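Questions we get about renting the Huerta hall

412 shares
9 comments

We receive many messages before each season, so I collected the usual questions on one page. If your question is missing, please write to the office and ask for Celina Wasilewska or for me. This page was last changed on September 2, 2019.

Who can rent the hall?

Anyone who lives in Stornby, and also people from outside if the date is free one month before. Families rent it for birthdays and weddings, clubs for their meetings. We don't rent it for sales events of companies.

How many days does one booking include?

One booking is for 2 days. You get the key at noon on the first day, and you return it before noon on the day after the second. Many people use the first day only for decorating, and this is fine.

How much is the rent, and when do I pay?

The rent is $672 for one booking, with water, heating and electricity included. Half is paid when you sign the paper, the other half when you take the key. We accept a check or a bank transfer. Cash makes problems for our bookkeeping, so please avoid it.

What happens if I must cancel?

Until 3 weeks before your date we return everything. After this we keep the first half. If another family takes your date, we give you this half back too – it happens often in April, when the waiting list is long.

Can I hang decorations from the ceiling?

Yes, from the hooks on the beams, but not from the lamps. Light things only, such as paper, balloons and cloth.

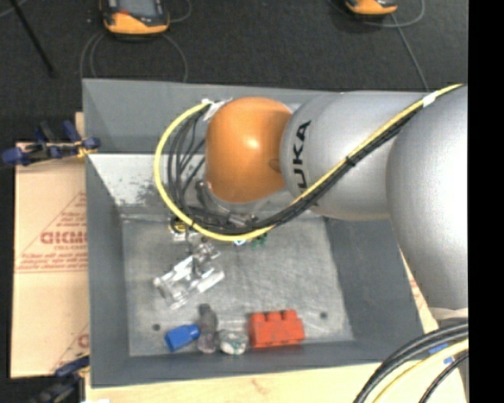
Cords for lamps and speakers are the thing I must repeat to almost every renter. Please do not leave them loose on the floor where children and grandparents walk. Bring them together in one bundle, and hold the bundle with a clip or a strap, as you see with the black cables and the yellow one here. Leave also a wide curve where the cord must turn, because a sharp bend is bad for it. Tape on the wooden floor is allowed only if it is paper tape.

Is there a kitchen?

There is a kitchen with a stove, two refrigerators and a long sink. You can cook in it, or you can bring a caterer. Plates and glasses are in the cabinets, but tablecloths are not ours to lend. You can ask at Clellatex on the same street, where the tablecloths are rented by the piece.

Who cleans after the party?

You sweep the floor, wash the dishes and take the garbage with you. The mopping is done by us. If the kitchen is left greasy, we ask for an extra payment, and Gumaro Arriaga will send you the bill.

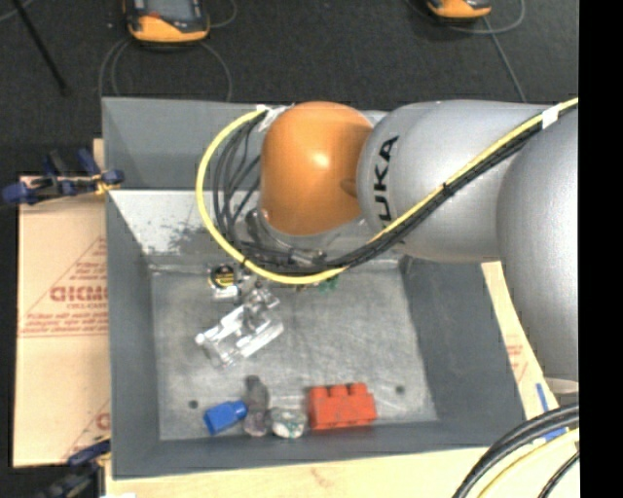 KUKA arm over a gray metal bin.

Until what time can we play music?

Until eleven at night inside, and until nine in the yard. The neighbors are patient people, but they wake up early. Please close the windows on the street side when the band begins.

Can I see the hall before I decide?

Of course. Write to us two or three days before, and tell us what kind of party you are planning. You can measure the tables and try the stove if you like.

Refugio Ochoa, Huerta office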